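# Buy the crates first

Every shop I know that bought a robot arm did it in the same order.
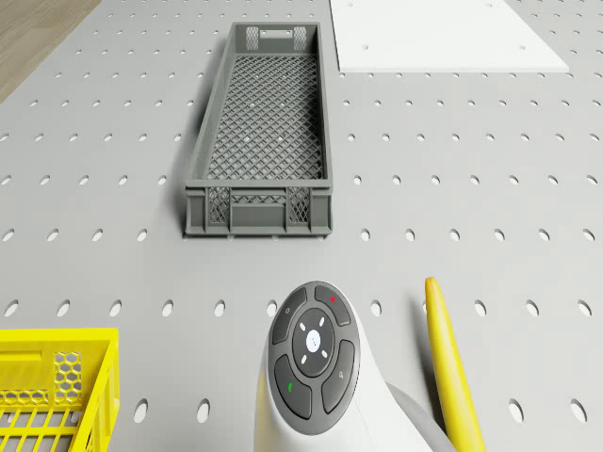
They picked the arm, fell in love with the arm, signed for the arm, and then went looking for change under the couch cushions to pay for everything else. I did it too, so I get to complain.

My argument is pretty simple: the budget should start with the boring stuff. Crates, tabletop, fixtures, floor space, somebody's hours. If there's money left after that, go shopping for the machine.

When we planned our first cell at Catton, the arm got 9 pages in the proposal and the containers got one line. One! We had crates from two suppliers, Grendar and Tekin, and they didn't match on height, rim or the size of the mesh. A person grabs either one without thinking. A gripper needs to be told, and telling it cost us three weeks of Vasilică Furtună's time, which nobody had put in the spreadsheet (his salary was already paid, so it counted as free – you know how that goes).

Simulation helps, and I'd spend on it early. You can set out a perforated table, drop a gray crate in the middle and a yellow one off to the side, and find out you hate the layout before a single bolt is ordered. Moving a crate on a screen costs you a coffee. Moving a bolted table cost us $677 and a very bad Thursday.

But please don't let the simulation write the budget. Ours knew nothing about the forklift route or the one outlet everybody fights over. Eyvindur Frandsen, who ran purchasing at Viltel back when I was there, used to hold two quotes in his hand and ask which one included the floor. I thought he was being difficult. I've since asked the same thing myself, in pretty much the same tone.

So if you're putting in for next year's equipment, try it backward. Price the crates, and buy them all the same. Price the table and the person who'll be standing next to it in December when the thing faults out. Then call the robot salesman, who'll be very nice about waiting.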